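Plinside Trail Guide Training — Progress Report
Prepared by Sabina Koubek for the Nevano Fund
2022-08-14

The first training block opened in March with 18 trainees. Modules on route planning, first aid and river crossing are complete. Phong Mai ran the overland sessions; Rangi Merrick assessed them. Two trainees have deferred to the next intake.

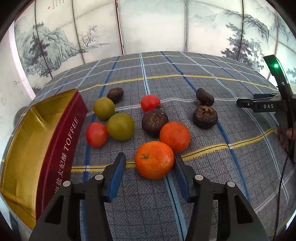

Reading time: 2 min

Kayak instruction is four weeks behind plan. The delay comes from the Ernetti landing, where the access permit was reissued with a lower group limit. Sessions now run in two shifts — instructor hours have gone up by roughly 600 for the season. The extra cost is covered by the transport line.

Outstanding: radio licenses, final insurance schedule.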